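Re: Mouthguards for the under-14s – boil type or dentist type?

Jun 16, 2022

On the league parents list, Laimutė Kivi wrote:

> We are new this season and the coach says mouthguards are required
> from the first practice in July. My son is 11 and has braces on the
> top teeth only. The store has the Flastis boil-and-bite kind and our
> dentist offers a custom one. Is the custom one worth it at this age?
> Also, how do you all clean them? His cousin's smells terrible.

Hi Laimutė,

I have bought both kinds for two kids over eight seasons, so I can tell you what we did. Ask your orthodontist before you spend anything, though. With braces the teeth are moving, and a guard that is molded tight in July may not fit by the fall. Ours told us to hold off on the custom one until the braces came off, and to get one made for braces in the meantime. Those have a channel in the front so the brackets have room.

The regular Flastis one says on the package that it should not be used with braces. When you heat it and bite down, the soft material can set around the brackets and wires. My daughter did this with a different brand and we had to go in to have a wire put back.
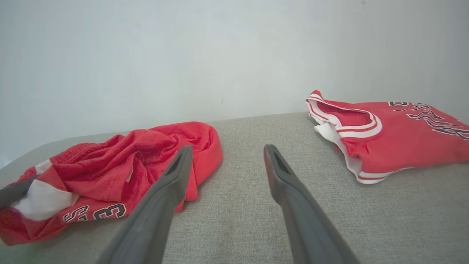

For a kid without braces, I think the boil type is fine if you take your time fitting it. Follow the times on the package, and have a bowl of cool water ready. Ours took two tries. If it falls off the top teeth when the mouth is open, it does not fit and the kid will end up chewing on it instead of wearing it.

The custom one my son has now is from the Petridis office in Hirncombe. He can talk and drink with it in, and he does not complain about it. It is thinner than the store kind at the back, where he used to gag. Call them and ask for the price with the team discount, as it changed this year. You may need to mention the league. Their front desk is at extension 1504.

On cleaning, this is what works at our house. Rinse it in cool water right after practice, then brush it with a soft toothbrush and a little mild soap. Toothpaste scratches it, and the scratches hold the smell. Do not use hot water on either type or it will lose its shape. Let it air dry all the way and then put it in a case that has vent holes. I use a Staron case, but any vented one will do. Once a week it gets a soak in denture cleaner.

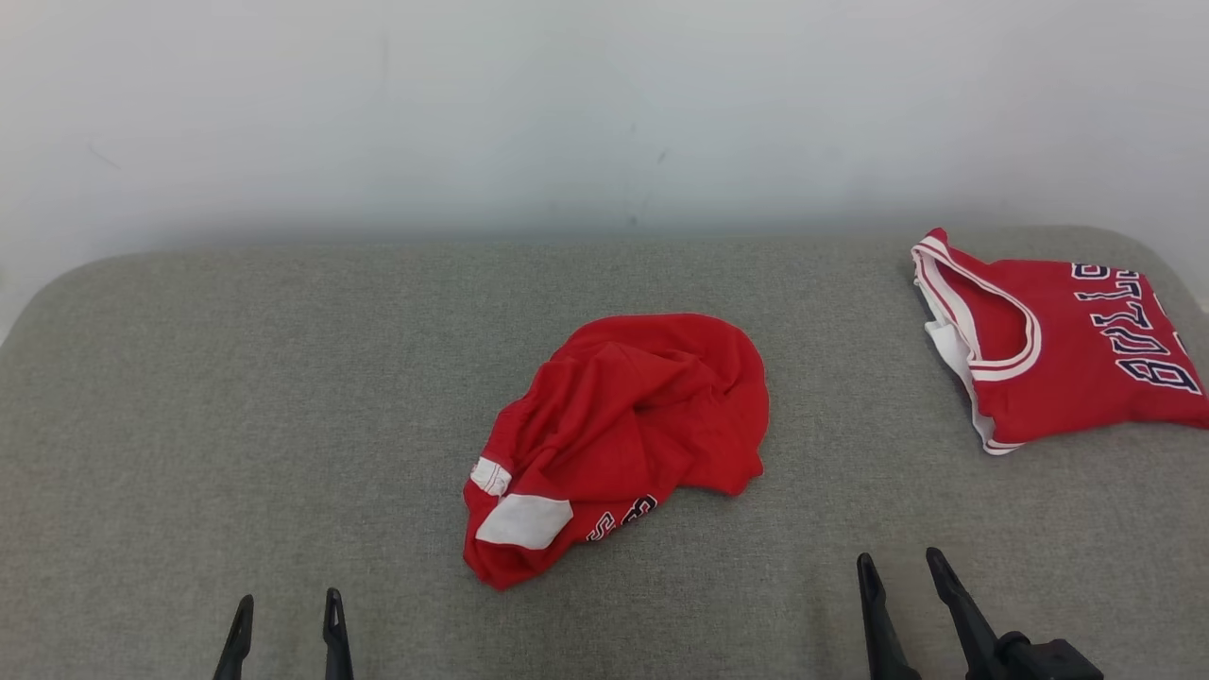 The case matters more than I expected. My son's first guard never had one and went home loose in the bag with everything else. If your house is like ours, the uniform comes off and gets left in a heap, like the red jersey on the gray cushion in the photo, and a guard wrapped up in something like that will pick up lint and sweat and may go through the wash. The dryer ruined one of ours that way. Now the rule is that the guard goes to the bathroom sink before the jersey comes off.

Look it over every couple of weeks for holes or rough edges, and check for sore spots on the gums. Take it along to his regular checkups too, and the hygienist can look at the fit. With braces you will probably replace it more than once a season – I would buy two at the start and keep the second in the package.

We still have an unopened braces guard in the youth size that my daughter never needed. You can have it if your orthodontist says that style is okay. Write me off the list and I will bring it to the first practice.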